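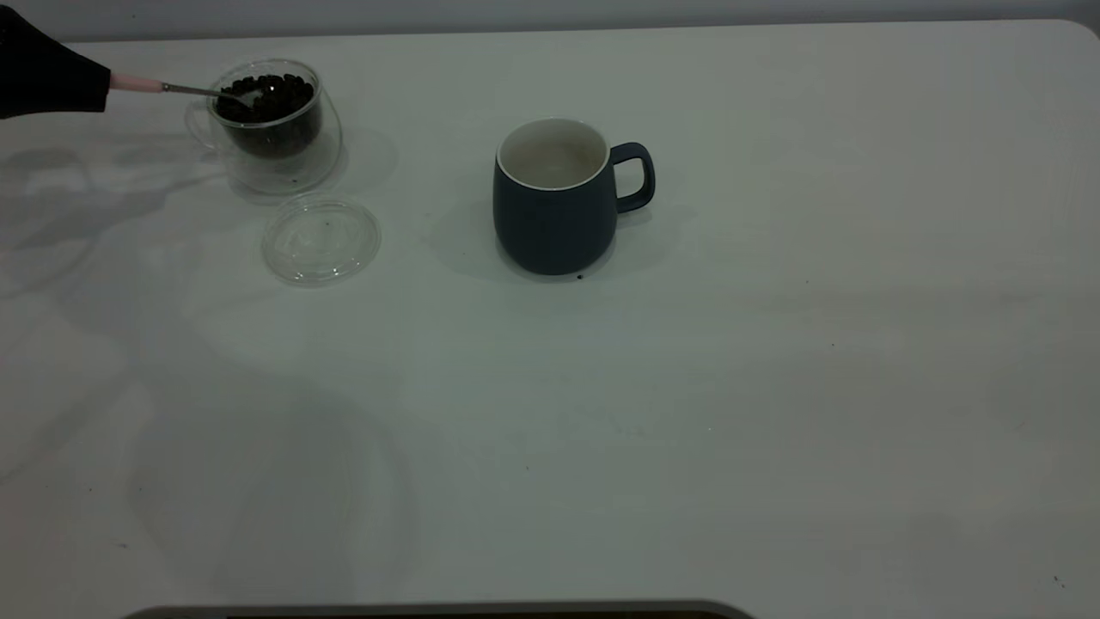

Measuring Out

Coffee weighed to the gram has become normal in home kitchens, and the scale now sits next to the kettle in most of the ones visited for this feature. The spoon has kept its place anyway. It moves beans from the storage vessel to the grinder or the cup, it takes a second, and it needs no battery. What varies is how much it delivers.

A level spoon and a heaped spoon from the same jar can differ by a third. Roast level changes the figure again. Dark beans have lost more water and expanded more in the drum, so a spoonful of them weighs less than the same spoonful of a light roast. A household that switches from one to the other and keeps its old count of spoons will find the cup thinner and will usually blame the beans.

Three house blends were used for the tests, one each from Trevis, Kakeo and Indasov. All were bought whole, in January, and decanted on the day the bag was opened. The target dose was 30 grams, enough for a pot shared between 2 people. With a small round-bowled spoon, the Trevis blend reached it in the fewest scoops and the Indasov, the darkest of the group, took the most. The Kakeo fell between them but gave the least even scoops, apparently on account of mixed bean sizes.

The vessel matters as much as the spoon. A wide mouth lets the bowl of the spoon go in at a low angle and come out level. A narrow one forces the handle upright, and beans roll off the back on the way out. Vessels filled close to the rim spill at the first scoop. Leaving a finger's width of space at the top cures most of this.

Clear glass is popular on the counter because the level can be read without opening anything. It has a drawback. Light speeds staling, and a double wall, useful for keeping a drink hot, does nothing to block it. Glass is a sound choice for the day's beans and a poor one for the month's. The bulk should stay in an opaque container in a cupboard, away from the oven.

Lids are a separate question. A plain drop-on lid keeps out dust and little else. A lid with a gasket slows the exchange of air, provided the gasket is clean. Coffee oil collects in the groove and goes rancid there, and the smell passes to whatever is put in next. Warm water and unscented soap are enough. The lid should be fully dry before it goes back on.

A small bowl is a useful third piece. It holds the measured dose while the grinder is cleared, and it gives the spoon somewhere to rest between scoops. A shallow one is easier to tip cleanly than a deep one, and glass releases chaff with a single wipe.

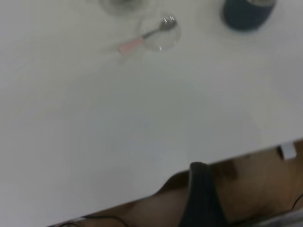
Hadgu keeps no bowl at all and scoops straight into the grinder, on the argument that every extra vessel is one more place to leave beans behind. There is something to this. Over 543 grams of coffee, the full run of the test, a few beans did go missing between vessels, and most were found later under the grinder. The loss did not affect any cup.

Mug size deserves a check before any of the above is adjusted. The mug used for tasting held 270 milliliters to the rim, which leaves a smaller working volume once room is allowed for carrying. Many people dose for the full figure and pour less water than they think. A white interior helps here, as the color of the brew can be judged against it from one morning to the next.

To calibrate a spoon, take ten level scoops, weigh them together, and divide. Write the result on a piece of tape on the bottom of the storage jar. Repeat it with each new bag.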